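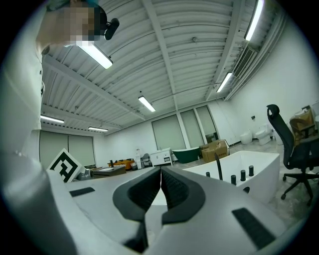 Hand-held gripper with black rubber fingers

Search this notebook Go All entries

August 2019
Posted by the Ofori rates desk

Wednesday, long one. Writing this up before I forget which run was which.

Puson (the short-rate model, for anyone reading who joined after April) has been giving a curve with a kink in it at the two-year point. Been there for days. First thought it was the market, everyone is nervous and the front end is moving a lot. Then looked at the raw quotes next to the fitted line and the kink isn't in the quotes. So it's ours.

Things tried this morning, in order:

- refit with the smoothing turned up. Kink gets flatter, doesn't go. Long end looks silly.
- refit with smoothing back where it was, dropped the futures altogether. Kink gone! Also most of the information gone. Not a fix.
- put futures back one at a time. Kink comes back with the third contract and gets worse with the fourth.

So futures. Spent an hour on the convexity adjustment, convinced it was the sign. Sign is fine. Checked it on paper twice and then against the old Unis spreadsheet, which agrees to the last digit anyone would care about. Sorry Unis, I doubted you.

After coffee — looked at time stamps, should of done that first. Swap quotes come from Pukex and are stamped at the London close. Futures settlements also come from Pukex but on the separate file, and that one has been picking up the previous day's settlement whenever the new file lands late. On a quiet day you'd never see it. On a day when yields drop hard you are fitting one line through today's swaps and yesterday's futures, and the kink is where the two sets meet.

Went back through the log. 47 late files since April. Most were harmless, market hardly moved. In 5 of them the stale price shifted the two-year point enough to change what we wrote in the morning note. Have marked those in the run sheet with a star. Not nice, but better than not knowing.
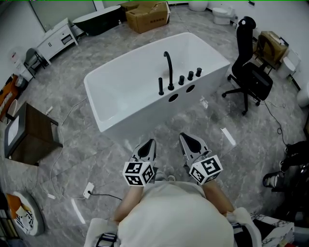
Does a stale settlement price matter if the curve still fits the swaps?
It matters for anything between the swap maturities. The line goes through the swap points either way, but the forwards in the gaps are set mostly by the futures, and the forwards are what we read for the next few policy meetings.

Fix for now: loader compares the date inside the futures file with the run date. If they differ it stops and shouts. Didn't want it to quietly carry on with swaps only, becuase that is how we got here. Someone has to type a y to override and the override goes in the log with the run number.

Longer fix: ask Pukex to put both sets in one file with one stamp. Have written to them. They may say no. In which case we pull the futures ourselves a bit later in the evening, means the overnight run starts later too and the morning note gets tight.

Reran everything from April with the corrected prices. 700 bootstrap draws per day, same seed as before so the bands compare like for like. Notes on that:

- front end hardly changes on most days
- bands at two years are narrower. Makes sense, the model was treating the mismatch as noise and widening to cope
- the implied path of cuts is smoother, fewer odd jumps from one meeting to the next and back again
- one day in April gets worse, not better. Wrote it down, don't understand it. Holiday somewhere? The swap side looks thin that day

On that last one — pulled the quotes up again after lunch. Bid-offer on the short swaps is several times what it is the day before. The model weights every quote the same. I've wanted to weight by bid-offer for ages and always put it off, maybe this is the excuse. Quick try: weight = one over the spread, nothing clever. The odd day calms down. Other days barely move. But the fit gets slow and on a couple of runs it didn't settle at all, just went back and forth between two answers until it hit the limit. Starting values probably. Leave it on the branch, do NOT merge.

Also had a go at the turn-of-year effect, as it was asked about in the desk meeting. Short answer is we don't handle it. The December contract has a bump in it every year from balance sheet stuff and we smear that across the neighbouring months. Small compared with the stale file problem but it will look bigger as we get nearer to December. A step in the forward curve over the year end would do it, size taken from past years. Half a day's work if nothing breaks.

Sterling side: haven't touched the currency page. It reads the two-year point straight from Puson for its rate differential, so the starred days will be wrong there aswell. Need to rerun that and check the chart we use in the weekly. If the line moves visibly we should say so in the weekly and not just swap the chart over.

To do, 3 that can't wait:

- rerun the currency page on corrected curve
- correction line for the morning note archive, starred days only
- turn on the date check in the live loader (currently only on test!!)

Can wait: spread weights, year end step, tidying the run sheet columns, which have got out of order again.

Run folder is on the shared drive under puson/futures-date. Old outputs are kept next to the new ones, please don't delete them yet, I want the before and after for the write-up. Plot script takes both and draws them on one axis. Colours are horrible, change if you like.

Overnight job set off with the test loader just before leaving. Will look at the log first thing.

Contact the Ofori rates desk | © Ofori 2019 | Back to top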